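4.2 Simulated Tabletop Comparison of Controllers

The hardware trials in Section 4.1 left open how much of the difference between the two controllers came from the control law and how much from wear in the joints. We therefore repeated the comparison in simulation, where the arm model, the gripper model and the contact parameters could be held fixed across all runs. The first controller, referred to below as Nemance, is a joint-space impedance controller with fixed gains. The second, Birside, computes commands in task space and lowers its stiffness along the approach direction once the measured contact force passes a threshold. Both receive the same target poses from the same planner and run at the same update rate.

Objects were drawn from the Clestwood shape set, which consists of untextured primitives in plain colors. We chose the set because its members differ mostly in the contact geometry they offer to the fingers. A cube gives parallel faces at a convenient height. A cylinder allows any approach angle about its axis but rolls if tipped over. The thin slab leaves very little clearance above the table, and the wedge presents a flat vertical side opposite a sloped one, so that a closing grasp across the two tends to push the object out from between the fingers. A layout was accepted if every object could be reached from the start pose without a change of elbow configuration. Layouts in which objects touched or overlapped in the view of the fixed camera were kept.

The room around the table has no effect on the dynamics. It was included so that the rendered views could also be used in the camera study of Section 5, where a plain background made segmentation unrealistically easy. Figure 4 gives one view from the fixed camera during an approach to the wedge. 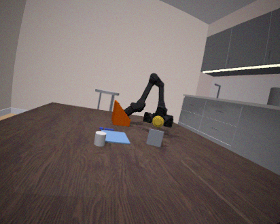
Figure 4. Simulated tabletop with the arm at the orange wedge; cube, slab and cylinder in front.

Each trial began with the arm in the start pose and the gripper open. The planner supplied a pregrasp pose, a grasp pose and a lift pose. A trial was scored as a success if the object was held clear of the table at the end of the lift and had not rotated in the fingers beyond the tolerance given in Appendix B. Contacts between the fingers and the table were logged separately and did not end the trial. In total, 305 trials were run per controller, with the same layouts and the same random seeds for both.

Success rates on the cube and the cylinder were close enough that we do not rank the controllers on these objects. The wedge separated them clearly. Of the trials that Nemance failed, 49 were on the wedge, and in most of these the first finger touched the vertical side early and moved the object before the second finger arrived. Birside reduced stiffness at first contact and let the gripper shift toward the object, which lowered the sliding distance before closure. The same behavior was a disadvantage on the slab. With stiffness reduced, the fingertips rode up over the thin edge, and the grasp closed on nothing. Raising the force threshold removed part of this effect but brought back some of the early sliding on the wedge. We report results for a single threshold and did not tune it per object.

Two limits of the simulation should be noted. The contact model treats the fingertips as rigid, whereas the pads used in Section 4.1 compress under load, and the wedge results in particular may be sensitive to this. The friction coefficient was also the same for all objects. A sweep over friction following the procedure of Tăng was run for the cube and the wedge only and is given in Appendix C.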